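Review: the Skov recording kit, after a season of noodles

Last updated: May
Print this article | E-mail this to a friend

I've been putting off this review because every time I sit down to write it, there's another batch of episodes to check. For those who missed the earlier posts, Skov is the software and bracket kit we bolted onto our two-arm table so we could collect demonstrations for a sorting policy. The job is dull on purpose: noodle packages on the table, bins at the back, pick one up, put it away, do it again.
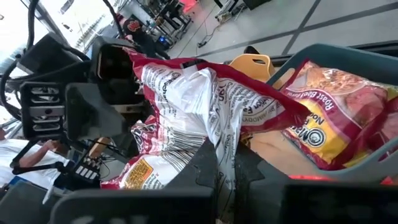 Noodle sorting at the two-arm table
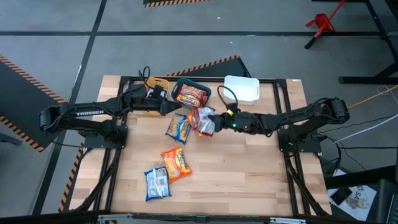
So, the good stuff first. Setup took me and Talha Butt one long afternoon, and most of that was cable routing (leave more slack at the wrist than the manual says, please). Skov lines up the camera streams with the joint readings and saves each try as its own episode. With our old homemade script we'd find out at night that one camera had drifted behind the others, and the whole day was toast. In our last set of 100 episodes we kept 92, and the ones we threw out were mostly me fumbling the grasp.

I love the wrist view in the playback tool. Crinkly packaging is nasty stuff to learn from – it folds, it shines, the label ends up sideways – and being able to step through a grasp slowly saved us from keeping a bunch of sloppy ones. You can tag an episode as you go, too. Kamlesh Rajput tags everything. I tag when I remember.

Now the gripes. The episode browser gets slow once a folder fills up, and there's no way to sort by who was driving. That matters more than you'd think! Réka Pintér goes straight down and pinches the middle of the pack, I come in low from the side, and a model trained on both of us dithers. I ended up putting initials in the notes field and searching on those. Also, the reset timer gives you 5 seconds by default, and good luck rearranging a table in that. You can change it, but the setting is buried 2 menus deep and goes back to the default after every update.

Exporting to Manden format worked the first time. Exporting to Juser did not, and support took a while to tell me I needed the newer plug-in. Fine now.

Would I buy it again? Yes, if you're recording most days and more than one person is driving. If you only want a handful of demos for a class project, stick with a script and a spreadsheet and spend the money on spare gripper pads. I'll update this when we move on to soft fruit, which Despina Deligiannis keeps threatening us with.

Related items
Manden or Juser: picking an episode format
Wrist cameras and cable slack
Trodadstead open lab: what we brought home
Kuldeep Sisodia on throwing away bad demos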